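How to Run the Line at an Under-14 Rugby Match

Category: Club Rugby / Match Day Guides / Touch Judging

Clubs in the Ruditz Junior League are required to supply one touch judge for each fixture. The duty usually falls to a parent or an injured senior player, and it is often accepted at short notice. The following guidance sets out what the role involves and the order in which it should be approached. It applies to full-width pitches and does not replace the referee's own briefing, which takes priority in every case.

Before the match

Touch judges should report to the referee no later than half an hour before kick-off, wearing a top that does not match either side. The Pukix ground has two pitches and a shared car park, and officials appointed there should allow extra time. Refreshments are provided in the pavilion for both teams and all match officials.

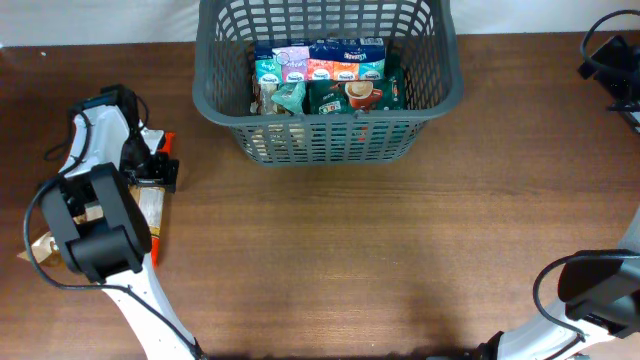
Does a club touch judge need a qualification?

At this level none is required. The league asks only that the person is aged 16 or over, knows the basic laws on touch and kicks at goal, and has read this page. Those wishing to go further may attend the evening course held at Pruro each October.

Step 1. Agree the signals

The referee will explain which decisions are to be left to the touch judge. In most junior matches these are confined to touch, touch-in-goal and kicks at goal. Foul play should be reported only if the referee has asked for it. Settle at this point who will take which side, and whether the officials will change over at half-time. The usual arrangement is to remain on the same side throughout.

Step 2. Take up position

Stand just outside the touchline, level with the ball or slightly behind it. When play moves quickly towards a corner, aim to reach the corner flag before the ball carrier. A touch judge who is ten metres behind play cannot give a reliable decision on a foot in touch.
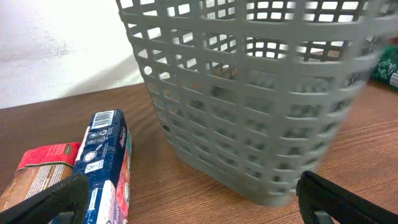 At scrums, remain level with the offside line of the team not putting the ball in, unless the referee directs otherwise. At a lineout, stand back behind the thrower so as not to obstruct the throw. Move with the ball once it has left the lineout, and keep your eyes on play when turning to run. Spectators should be kept well back so that there is a clear path along the whole length of the touchline. If they drift forward, ask the home club's duty officer to speak to them.

Step 3. Signal touch

Raise the flag as soon as the ball or the ball carrier is in touch. With the free arm, point towards the team entitled to throw in. Stand at the place where the lineout is to be formed and lower the flag once the ball has been thrown, provided that:

- the thrower's feet were not in the field of play
- the correct team has taken the throw
- a quick throw, if taken, used the same ball and no other person had touched it

If any of these conditions is not met, keep the flag raised until the referee has seen it. Do not call out to the players.

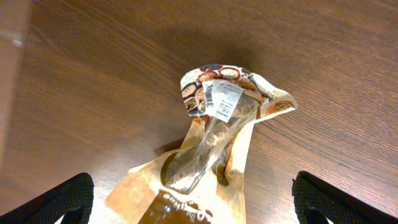
Step 4. Judge kicks at goal

Both touch judges go behind the posts, one to each upright. Stand close to the post and look straight up. If the ball passes over the crossbar and between the posts, raise the flag. If it does not, keep the flag down. Each official is responsible for his or her own upright, and the two should exchange a glance – nothing more – before signalling.

Step 5. After the final whistle

Return the flags to the referee and confirm the score if asked. The match card must be completed by the home club and signed by both team managers. Touch judges are not expected to discuss decisions with parents or coaches, and any complaint should be sent in writing to the league secretary. Officials are welcome to join the teams in the pavilion afterwards.

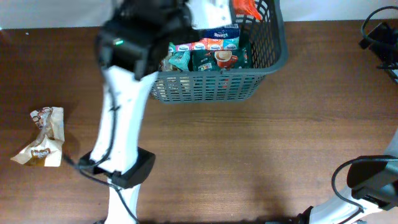

The table with a basket of sachets.

Reader comments (2)

Thịnh Lại
Very useful. I was handed a flag at Kim Park with 9 minutes to go and had no idea about the quick throw rule. Could you add something on what to do when only one touch judge turns up?

Kim Park Minis
We have printed this and put it up in the changing rooms. Please note that our second pitch slopes badly at the far end, so anyone running that side should bring proper studs.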